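4. Montaje y ajuste de la mesa auxiliar Tavares

Antes de empezar, compruebe que la caja contiene la bandeja, la columna, la base y la bolsa de tornillería con la referencia 821.

1. Coloque la base en el suelo con las ruedas frenadas.
2. Introduzca la columna hasta el tope y apriete los tornillos a mano.
3. Encaje la bandeja en la columna y termine de apretar con la llave suministrada.

Precaución: no apoye el cuerpo sobre la bandeja. La carga máxima es de 20 kg.
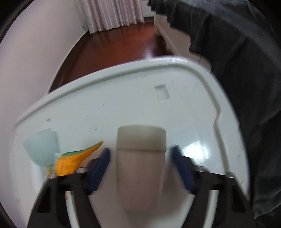

4. Para cambiar la altura, retire antes los objetos, afloje el pomo lateral y suba la columna hasta la marca deseada. Vuelva a apretar el pomo.

Nota: si la columna baja sola, repita el paso 2 – casi siempre es un tornillo mal asentado.

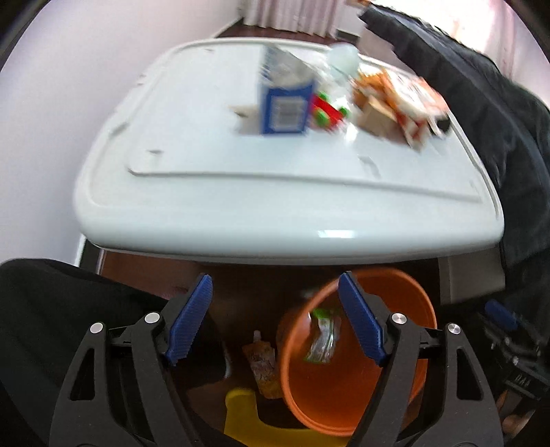

Limpie la superficie con un paño húmedo y jabón neutro. No use disolventes ni estropajo. En las bandejas de plástico blanco con resalte, pase el paño también a lo largo de este y junto al borde redondeado. Seque siempre al terminar.

Repuestos: solicite las piezas a Zallness indicando la referencia de la bolsa. Las ruedas se venden por separado.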